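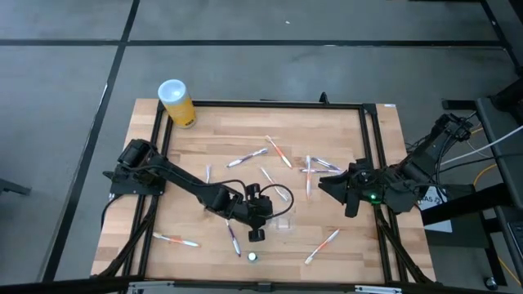

El cajón de las amenidades

Los hoteles pequeños revisan lo que dejan en el baño, y la cuenta no siempre sale como esperaban

Durante décadas, el juego de baño de un hotel de categoría media apenas cambió: un jabón envuelto en papel, dos botellitas de champú, un gorro de ducha y, si había suerte, un costurero. El cepillo de dientes se pedía en recepción. Hoy muchos establecimientos han retirado casi todo eso de la repisa, y los que lo mantienen discuten cuánto poner, en qué envase y a quién cargárselo.

En Bekport, ciudad de costa con mucha clientela de una sola noche, el debate llegó por la vía de los residuos. El hostal Haruna, que tiene 140 camas repartidas en tres plantas, pesó durante el mes de febrero lo que salía de sus baños. La mayor parte eran envases empezados. El champú se usaba una vez y se tiraba con más de la mitad dentro. Los cepillos corrían mejor suerte: quien abría uno solía necesitarlo de verdad.

La dirección decidió entonces separar los productos en dos grupos. Los de uso general, gel y champú, pasaron a dispensadores fijados a la pared. Los de olvido, que son el cepillo, la maquinilla, el peine y el enjuague, salieron de las habitaciones y se ofrecen en un mostrador junto al ascensor. El huésped coge lo que le falta y no firma nada.

El temor era que la gente se llevara el mostrador entero. En los siete primeros meses se repusieron 1.094 unidades sumando todos los productos, bastante menos de lo que antes consumían las habitaciones. El cepillo encabezó la lista y el peine quedó el último.

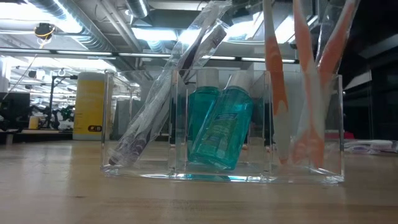

La forma de presentar los artículos influye más de lo que se suele admitir. Un cesto hondo donde todo está mezclado invita a rebuscar, y el que rebusca acaba cogiendo dos o tres cosas. Con separaciones a la vista, cada cual encuentra lo suyo y se marcha. También se repone antes, porque el personal del turno de noche ve de un vistazo qué hueco se ha vaciado.

Los proveedores se han adaptado a medias. Ilix, un distribuidor que abastece a varios alojamientos de la zona, sigue vendiendo por cajas cerradas y con pedido mínimo, lo que obliga a los hostales pequeños a almacenar género para más de un año. El enjuague caduca, la pasta también, y el cartón de las cajas se estropea en los sótanos húmedos de la costa. Algunos establecimientos han empezado a comprar juntos y a repartirse la mercancía.

El material del cepillo es otro asunto sin cerrar. Los mangos de bambú quedan bien en la fotografía del catálogo, pero absorben humedad y hay huéspedes que se quejan del tacto. Los de plástico son más baratos y llegan en funda individual, que es lo que pide la mayoría por higiene. En el Haruna probaron ambos y se quedaron con el plástico para el mostrador. El bambú se reserva para quien pregunta.

Queda además la cuestión del precio. En Tatwood, un complejo de apartamentos del interior, optaron por cobrar los artículos sueltos a través de una máquina en el vestíbulo. Funcionó en temporada alta, con familias que habían hecho la maleta deprisa. El resto del año la máquina dio más reclamaciones que ingresos, sobre todo por monedas atascadas, y acabó en el cuarto de las bicicletas. Ahora los cepillos se entregan en recepción, gratis, hasta las once de la noche.
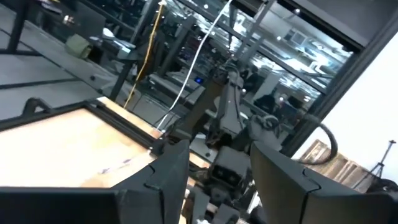
Qué conviene meter en la maleta

Los viajeros que van a alojamientos pequeños harían bien en consultar la ficha antes de salir. La expresión «artículos de aseo» puede significar un dispensador de gel y nada más. Si la ficha dice «a petición», hay que contar con bajar a buscarlos, y no todas las recepciones abren de madrugada.

Para estancias cortas bastan el cepillo propio con capuchón, un tubo pequeño de pasta y un peine. El enjuague ocupa sitio y pesa; en avión, además, tiene que ajustarse al límite de líquidos del equipaje de mano. Las maquinillas desechables son lo que más se agota en los mostradores durante los fines de semana de boda.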